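Teaching by hand: the Stusholm kitchen tasks

Gallery

Over the winter we recorded people showing a robot arm how to do small jobs around a kitchen. Most were done by remote control, with the operator holding a handset and the arm copying the movement of the wrist. The simulated part of the work was done in Kavumen, our own set of rendered kitchens, and the rest on the bench at Stusholm.

Each task was shown 200 times. An operator worked for 40 minutes and then handed over, as attention drops after that and the movements get jerky. Plates took the longest to learn.

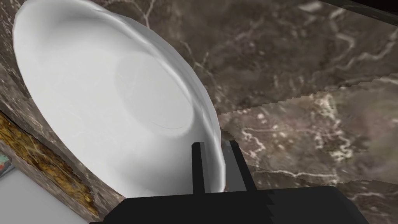

A plate has to be taken by the rim, with one finger on each side, and the approach matters more than the grip. Come in too flat and the lower finger pushes the plate away. New operators tended to rush this part - we asked them to stop with the fingers open, check the angle, and only then close.

Cestetti wrote the handset software and changed it twice while we were recording. The second version slows the arm down when the trigger is half pressed, and the plate recordings made with it are much smoother. The older ones have been kept but are marked separately.

Kristiansen is going through the full set now, 3,000 recordings across all tasks, and taking out those where the operator let go of the handset or started again halfway. Cups and cutlery are finished. Plates and bowls should be ready in July, and will be added to the download page under version 2.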